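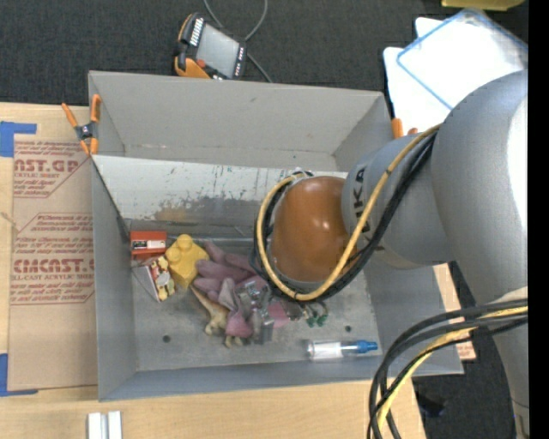
Fergus Skinner wrote to me after the last post to ask why anyone would bother teaching a robot by hand when the programming software has been perfectly good for years. You know where the table is, he said, you know where the bin is, so type in the numbers and go have lunch. He added that he'd tried guiding an arm by hand once, at a trade school in January, and had ended up with a path that wobbled like a shopping cart.

I've been chewing on that for most of a week, Fergus, and my answer keeps getting longer, so it gets a post of its own.

You're right about the wobble, to start with. My first recordings were terrible. When you take hold of an arm and pull it along, you feel all of its weight at the wrong moments (even in the mode where it's supposed to float), and your own elbow runs out of room long before the robot's does. I'd start a nice smooth approach toward the bin, find myself leaning over the table on tiptoe, and have to let go and change hands. Every one of those hand changes is in the recording. The robot doesn't know that the little hiccup halfway down was me shifting my feet. It takes the hiccup as part of the job and will do it again for you as faithfully as anything.

If I were moving identical parts from one fixed spot to another, I'd type in the numbers too. Lunch sounds lovely. But the job I've given myself is picking things out of a gray bin with a jumble in it, and a jumble doesn't have numbers. There's a little red box in there, a yellow toy block, a bottle with a blue cap, something purple and floppy with fingers like a glove, and a piece of clear packaging that shines back at you from whichever side you look at it. Tip the lot out and pour it back in, and yesterday's path is worthless. What I want to hand over is the way I'd go about it myself, which thing I'd reach for first and what angle I'd come in at, and I have a very hard time putting that into lines of code. Showing it is so much easier!

I didn't start with the jumble, mind you. Linnea Moen, who has been far more patient with me than I deserve, told me to put one thing in the bin and practice on that until I was bored. So I did the bottle. Lying on its side it looks like the friendliest object in the world, and it rolls if you so much as breathe on it. I must have chased that bottle into every corner before I worked out that I should come straight down over the middle, stop, and wait a beat before closing. The waiting was the important part. I'd been rushing because it was my own hand doing it and I'm a fidgety person, and all that fidgeting went straight into the lesson.

The soft things came next and they're a different sport. With a box you aim for two sides. With a glove or a bit of cloth you aim for wherever it bunches up, and every time it's bunched up somewhere else. I found I was doing a tiny sideways nudge first, to make a ridge I could grab. I had no idea I did that! I've been picking up socks for my whole life and it took a robot for me to notice how.

Now, about the two ways of showing it, which was the other half of Fergus's letter. For the big moves I still guide the arm by hand, wobble and all, and then clean the path up afterward by throwing out most of the points I recorded. Going from a thick smear of points down to 6 good ones does wonders. For anything down inside the bin, though, I've gone over to driving it remotely from the handheld controller. Your own knuckles don't fit between the arm and the bin wall, for one thing, and for another the keys only move you in one direction at a time, so you're forced to be tidy. It's slow. My early picks took so long that my coffee went cold between the approach and the lift, and Sarla Bajpai, who was keeping me company, got through a whole chapter of her book.

It does get quicker. I keep a log (in a paper notebook, I'm afraid) and I'm up to 334 demonstrations, good and bad together. Walid Mansour thinks I should be aiming for 600 before I try to train anything on them, and he's probably right, but I got impatient at 30 and had a go anyway. The arm went confidently to a spot in the bin with nothing in it, closed on the air, lifted the air up with great care and set it down exactly where I'd always set the bottle. I was strangely proud. The motion was mine all over, even down to the pause.

What I'd missed was that I had laid the bottle in nearly the same place every time. I'm a creature of habit, and I'd shown the robot a habit. Since then I shake everything up between runs and I don't let myself straighten anything out, however much I'd like to. I keep the bin itself clamped at the corners, because the first few weeks I was forever bumping it an inch to the left and then wondering why my nice recorded approach was scraping down the wall.

A few smaller things, in case somebody else is at the same stage. Throw away the bad demonstrations the same day, while you still remember what went wrong. I left a pile of mine till Monday once and couldn't tell my clumsy runs from my merely slow ones. Watch the cables when you guide by hand, too, as it's very easy to steer the wrist around in a way that feels fine to you and winds everything up like a jump rope. Keep your recovery moves, though. If you miss the box, back off and get it on the second try, that's a good lesson and I'd leave it in. For a long time I was deleting those out of plain embarrassment, and the poor thing had never once been shown what to do after a miss.

And go gently with the clear plastic. I haven't got anything clever to say about it yet. I can see where it is from how the light slides when I move my head, but a camera that stays put doesn't get to do that, and so far my best plan has been to pick up whatever's underneath and hope the plastic slides off. Lindiwe Botha suggested nudging it first to see what shifts, which I like very much and haven't tried properly.

So Fergus, if you still have access to that arm at the school, I'd love for you to give it another go. Use one object, drive it from the controller for the last few inches, and drop most of your points before you play it back. Then write and tell me how bad the wobble is. I'll be working on the glove for the next while – I've got it about half the time when it lands with the fingers up, and hardly ever when it doesn't.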